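Printer drivers, round two

Well, I said last month that I'd sort out the office printer before the next newsletter, and it only took me until Monday teatime. If you've had the same trouble since the last big system update (and going by my inbox, 12 of you have!), read on.

The machine is a Petgate 1284, the squat one a lot of us bought when Mundotport were clearing them out. After the update mine still showed up in the list and said it was ready, then every job sat in the queue and went nowhere. I tried turning it off and on, swapped the cable, moved it to a different socket – all the usual. Nothing.

What fixed it was taking the old driver off completely. Removing the printer from the list isn't enough, as the driver files stay behind and get picked up again when you plug it back in. You need to go into the print server settings, find the Drivers tab and choose "Remove driver and driver package". Then restart and put the new one on. 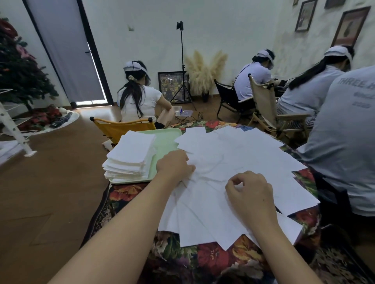 White sheets spread out on the flowery tablecloth, with a folded pile on the green tray.

Get the new driver from the Mundotport support page and pick version 9, even if the page offers you the "lite" one first. The lite one prints perfectly well but you lose double-sided, and I use that all the time. The full download is 70 MB, so it's no great hardship unless you're on the Grindov line, in which case put the kettle on.

Drahomíra Šimko wrote in to say the same steps worked on her older Ríos laptop, though she had to run the installer as administrator before it would finish. Thank you, Drahomíra!

I still can't get the scanner side to talk to my tablet. If anyone has managed it, drop me a line and I'll put it in the July issue.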